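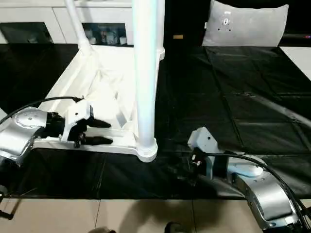

A white stand on a black mat, with a robot arm on each side.

Is "live" sport on TV really live?

When the word LIVE pops up in the corner of your screen, you might think you are watching a race at the very moment it is run. Are you? Not quite.

Start with the camera. It turns what it sees into a signal, and that signal has a long trip to make. It might go up to a satellite and down again, or through cables under the sea. Each stop takes a bit of time. If you watch on a tablet, the pictures are also chopped into small chunks and saved up before they play, so that they don't keep freezing.

Say there is a swimming final in Irkton and you live in Bastbridge, 2,000 kilometres away. Your neighbour has an aerial on the roof. You are watching over the internet, 20 seconds behind. You will hear her cheer while your swimmer is still in third place!

Some delays are put there on purpose. A channel may hold the pictures back for a few seconds in case somebody swears.

Then there are the cheeky ones. A programme might say "as live". Those two little letters, "as", mean it was recorded earlier and is being shown as if it were happening now. Would you have spotted them?

Try this: next time a match is on, put a radio beside the television and listen for the goal. Which one tells you first?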